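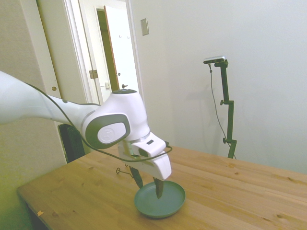

How to Set Up a Shared Dish Cupboard for a Community Hall

Issued by the Skerngate Halls Office
Last revised June 13, 2022

Purpose of this guide

Halls in the Skerngate district are often used by several groups in the same week. Plates, bowls and serving dishes pass through many hands, and most of the complaints received by this office concern items that were put away dirty, put away in the wrong place, or not put away at all. The steps below set out how to choose, label, store and check a shared set of dishes. They apply to any hall that seats up to 200 people. Larger halls should contact the office before buying new stock.

Before you begin

You will need:

A cupboard or closed shelving unit, fixed to the wall
Shelf liner, cut to size
Printed shelf labels
A notebook or clipboard for the stock record
Dish racks or plate stands for any pieces that will be displayed
A soft pencil and a roll of masking tape

Allow one full morning for the work. The hall should have no bookings during this time, as every item will need to come out of the kitchen and be laid on tables.

Step 1. Empty the existing cupboards

Remove all dishes, including those at the back of high shelves. Place them on tables in the main room, grouped by type: dinner plates, side plates, bowls, cups, saucers and serving pieces. Do not sort by color or pattern at this stage.

Wash the empty shelves with warm water and dish soap, and leave the doors open until the shelves are fully dry. Liner that is put down over damp wood will lift at the corners and may grow mold.

Step 2. Check each piece

Hold each item under a good light and turn it slowly. Run a clean finger along the edge. Set aside any piece with a chip on the rim, a crack that can be felt with a fingernail, or glaze that has worn through to the clay. Fine surface crazing on older pieces is common. Such pieces may be kept for display and should no longer be used for food. 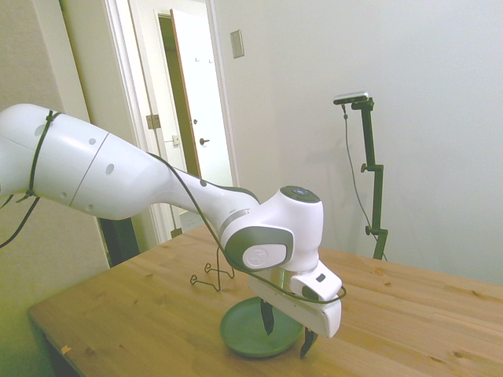

Pieces that have been set aside should be wrapped in newspaper, boxed and marked "Broken China" on the lid. The district recycling center does not accept ceramics with glass.

Step 3. Decide how much to keep

A hall does not need a plate for every person it may legally admit. The office recommends the following:

For a small hall with kitchen access only, 40 place settings.
For a standard hall with a serving counter, 100 place settings.
For a large hall, 200 place settings, kept in two separate cupboards.

A place setting means one dinner plate, one side plate, one bowl, one cup and one saucer. Serving dishes are counted separately.

The Curkden hall reduced its holding from 800 loose pieces to 100 full settings in February. The remaining pieces were offered to local groups, and anything not claimed was sold at the spring market. The hall reports that clearing up after a supper now takes one person instead of three.

Step 4. Plan the shelves

Heavy items belong between knee and waist height. Light items, such as cups, may be stored up to shoulder height. Nothing made of glass or ceramic should be stored above head height in a public kitchen.

Plan the shelves in the following order, from the bottom up:

Bottom shelf: serving bowls and large platters
Second shelf: dinner plates
Third shelf: side plates and bowls
Top shelf: cups and saucers

Stack dinner plates no more than twelve high. Bowls should be stacked no more than six high. Where stoneware and fine china are kept together, place a sheet of paper towel or felt between each piece, as the unglazed foot of a stoneware plate will scratch a softer glaze.

If the cupboard has adjustable shelves, leave a hand's width above the tallest stack. Users who must tilt a plate to remove it are more likely to knock the stack beside it.
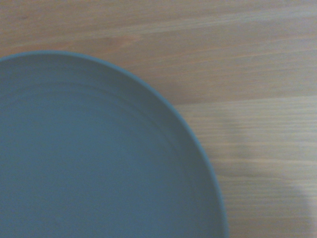 Mark the planned position of each stack with masking tape and a pencil note before printing any labels. It is much easier to move tape than to reprint a full set. Ask two or three regular users to try the layout before it is made final, and note any item they could not find without help.

Step 5. Label the shelves

Labels should be printed in large, plain type and fixed to the front edge of the shelf. State the item and the full number held, for example "Side plates: 40." The number allows any user to see at once whether the set is complete.

Do not label individual plates. Adhesive labels come off in hot water and can block the filter of a dishwasher.

Halls with users who read languages other than English may add a small line drawing beside each label. Sample drawings are available from the office on request.

Step 6. Arrange display pieces

Many halls own a few pieces with local meaning, such as a commemorative plate or a bowl given by a former member. These should be kept apart from the daily set. When using a stand, observe the following:

Choose a stand suited to the size of the plate. The rim should rest well back and should not lean forward.
Lower the plate onto the supports with both hands and release it only when it is steady.
Keep stands away from doors, open windows and the edge of the shelf.
On open shelving, press a small amount of museum putty under each foot of the stand.

At the Owen Street hall, display pieces are held in a glazed cabinet in the entrance, and the key is kept with the booking diary. This arrangement is recommended wherever children's groups use the building. 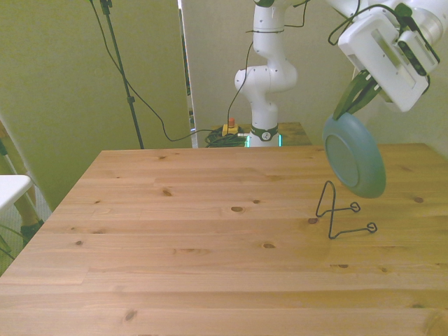
A short card giving the history of each piece may be placed beside it. Keep the wording brief and check dates with the person who gave the item, where possible.

Step 7. Start the stock record

Open a new page in the notebook for each type of item. Record the number held, the date of the count and the name of the person who carried it out. Breakages should be written down on the day they happen. Users are not charged for a single broken item, and the hiring agreement should say so clearly. Small losses are more readily reported when there is no charge.

The record should be checked against the shelves twice a year. If the count falls below nine-tenths of the labeled number, replacements may be ordered. Halls that use the Inder pattern, which is plain white with a rolled edge, can order through the office at the shared rate. Halls with other patterns should buy from their usual supplier and send the receipt with the next quarterly return.

Step 8. Inform the users

Post a single printed notice on the inside of the cupboard door. The following wording has been approved:

"Please wash, dry and return all dishes to the shelf shown on the label. Please write any breakages in the notebook. Thank you for your care."

Additional notices should be avoided. A door covered in instructions is rarely read.

Common problems

Plates are put away wet. Provide a second draining rack and a supply of clean towels, and extend the booking by fifteen minutes where the schedule allows.

Dishes from home are left behind. Keep one open box near the sink for unclaimed items and empty it at the end of each month.

Stacks become mixed. Check that the labels can be read from the sink. Labels placed on the side wall of a cupboard are often missed.

Further help

Questions about this guide may be sent to Zahira Wibisono, Halls Officer, at the Skerngate Halls Office. Printed copies and blank stock record pages can be collected from the front desk during opening hours.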